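Speaker notes, lab morning, Monday, January 12, 2026
Miyuki Nishimura

Slide 1. What we wanted
Say hi, thank the Andlow crew. A network cable is floppy and the socket is fussy, so it's a lovely test for a learned policy!

Slide 2. The method
We train on 128 demos done by hand, then on 1,000 short clips where we label only the plug's angle. Slow down here, the angle labels are my favourite part.

Slide 3. Two views
Wrist view for the fine work, room view for where the cable goes.

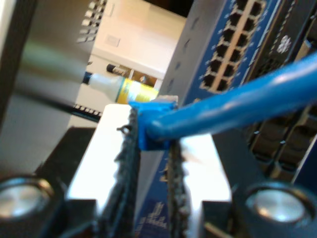
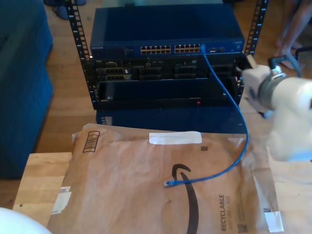
Slide 4. What's next
Stiffer cables, other colours, and the Skollosard set (ask who wants to help). Leave seven minutes for questions.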